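Drurnbridge Compact

The Drurnbridge Compact was an agreement between the Bevan group and the Renley group on Bresdale Assembly, under which the smaller of the two kept the larger in office without joining it. It is usually cited in studies of minority administration, most often as a warning, although both sides went on describing it as a success for some time after it had ceased to apply.

Background

The Assembly has 143 seats, so that 72 are needed for a majority. The election that led to the Compact gave the Bevan group 66 and the Renley group 6, a result which made the arithmetic simple and everything else difficult. The remaining members belonged to an opposition that agreed on very little except that it ought to be in government.

The Bevan group had campaigned on a promise never to deal with the Renley group. The Renley group had campaigned on a promise to be dealt with. Talks opened in the railway hotel at Drurnbridge, chosen because it lay at an equal distance from the two party offices and was equally inconvenient for both.

Terms

The Compact ran to 580 words, a good many of them "reasonable". Its main provisions were that the Renley group would support the administration on the budget and on motions of confidence, and would be free to vote as it liked on anything else. In return it was to be consulted "in good time" on major business. The text did not say what good time was, and the first dispute, over a bill on drainage charges, concerned whether a note pushed under a door on the morning of the vote met the standard.

A separate letter dealt with subjects on which both sides agreed to have no policy until they had a shared one. These included bus fares and the regional boundary. The letter was meant to be private and was printed in full by the local press within the week.
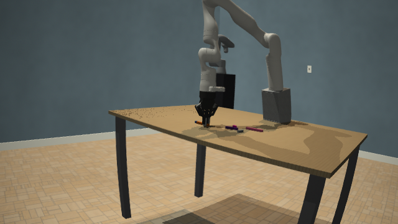

Computer rendering of a robot arm at a wooden table.

In operation

For its first year the Compact worked much as intended. Budgets passed, usually late in the evening, and the Renley members acquired a reputation for speaking against measures at length before voting for them. The leader of the group, Edileuza Cavalcanti, defended the practice as a form of scrutiny. Opposition members had other names for it, several of which were ruled out of order.

Relations were handled through a weekly meeting of the two chief whips. Minutes were kept by each side separately and seldom resemble one another. According to the Bevan set, the meetings were short and cordial – the Renley set records two adjournments and a walkout in the same month.

The strain showed most clearly over appointments. The Compact was silent on who should chair the Assembly's inquiries, and the administration read this silence as permission. Cavalcanti read it as an oversight, and her group abstained on nearly everything until a Renley member was given the inquiry into rural post offices. It reported that there were fewer of them than there had been.

Collapse

The agreement ended in December, when the administration brought forward a revised budget and declared it to be the same budget as before. The Renley group took the view that it had promised to support one budget a year and had already done so. The motion fell, a confidence vote followed, and the Bevan leadership resigned after a speech thanking its partners for their reliability.

Assessment

Opinion on the Compact remains divided, broadly along the lines that existed before it was signed. Supporters point out that it gave the Assembly a working government when none was otherwise on offer. Critics reply that "working" carries a heavy load in that sentence. A middle school of thought holds that the wording was sound and that the trouble lay in people reading it.

Later agreements in Bresdale have been longer, with one draft reaching around 100 pages, including a glossary. It defines "in good time" as "without undue delay".

See also: Minority administration; Confidence motion; Bresdale Assembly; Railway Hotel, Drurnbridge

Page last revised 30/01/2024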